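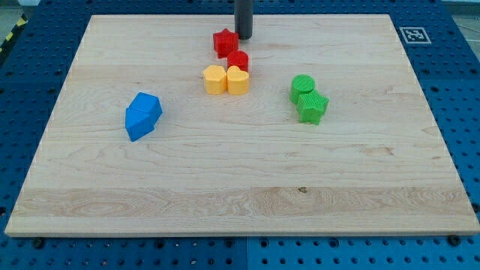 **Figure 2.** Colored blocks on the sorting board.

### 3.2 Sorting materials and how people talk about them

When we began this part of the study we were mostly curious about a very ordinary question, one that anybody who has ever helped a child clear up a playroom will know well: when two things are put side by side, what do people say they have in common? Our materials were simple on purpose. We used small blocks, each in a single solid color, laid out on a large pale wooden board. In Figure 2 there are eight of them, two each in blue, yellow, red and green, and the pairs make our point rather nicely. The yellow heart and the yellow hexagon stand side by side and match in color, yet their outlines could hardly be less alike, and much the same is true of the red star and the red cylinder close by. A person who sorts by color will be quite content with such an arrangement, while a person who sorts by shape may well want to start over.

We showed layouts of this kind to 126 adults at our two sites, Hadmont and Vamley, and asked them to tell us, in their own words and at their own pace, how the blocks were grouped. We did not hurry anyone, and several of our most enjoyable conversations went on well past the time we had set aside (Philomena Foley, who ran the Vamley sessions, was very patient about this). In all we collected 295 usable accounts. Color came first in most of them, as we had expected from our pilot work, but shape crept back in as soon as people had to point out one particular block. "The yellow one" does not get a listener very far when there are two, and so our speakers reached for "the heart," or "the one like a nut," or, in one case we were all fond of, "the valentine."

We were also struck by how much the bare part of a board mattered to people. Where blocks had been gathered toward the far side and the near half left empty, as in Figure 2, many speakers described the groups as "put away" or "parked," even though we had said nothing at all about tidying. With layouts spread over the whole surface these words nearly disappeared. Ragnvald Sæther has suggested that an open stretch of board close to the viewer is read as a place for working, much like the clear end of a kitchen counter, and we take up his suggestion again in Section 4, along with the 3 layouts that people found hardest to put into words.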